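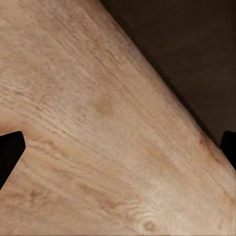
Gisus arm, wrist view in sim, 2025-11-13

Simão has given the table a new wood texture, complete with a knot and a stain, and is prouder of it than of his coursework. The task for the December demo is still to pick up one block. We now have very handsome grain to miss it on.

Ran 30 episodes with the old grasp policy. 9 grasps, 4 of them held to the end of the lift. On the plain grey table it did better, so either the policy was leaning on the background or I broke the reset again. Check the reset first (it was the reset last time).

Wrist camera sits very low over the board at the start pose. Fingers both show, as flat black shapes, no shading on them at all. Ilídio says add a light. I say find out why the material ignores the ones we have. Left as it is until we agree.

To do: raise the start pose a bit, log the seed, rerun on both tables. Simão to make a darker wood. He has been told one will do.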